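3.2 Surface cleaning and sampling

Tables in shared work areas were sampled at two sites, Plamitden and Saragih. Only tables with a smooth, light-colored top were included. Tops with visible cracks, burns or lifted edge bands were left out, as damage of this kind holds soil that a swab does not reach. Figure 2 shows a white tabletop with a faint wood-grain texture. In total, 417 swabs were taken over the study period, which began in March.

Each table was wiped with a single damp cloth in overlapping strokes, starting at the far edge. Cloths were folded to give a fresh face for each pass and were not returned to the bucket. The surface was then left to air dry for 15 minutes before the second swab was taken.

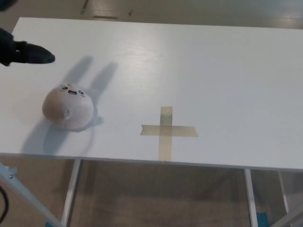
Figure 2. White tabletop with a smooth, matte surface.

Swabs were moistened with neutral buffer and drawn across the sampling area in 3 directions, with the tip turned between directions. The sampling area was set with a flexible template placed away from the table edge. Samples were kept in a cool box and plated on the same day. Swabs that reached the laboratory after the Friday cutoff were discarded and the table was sampled again the following week.

Plates were read by two of the authors (Garside and Bahrami) working separately. Where the two readings differed, a third reader (Naylor) repeated the count and the median was used. Plates with merged colonies were recorded as above range and were handled as censored values in the model described in Section 3.4. Repeat swabs from 45 tables were used to estimate variation between samplers.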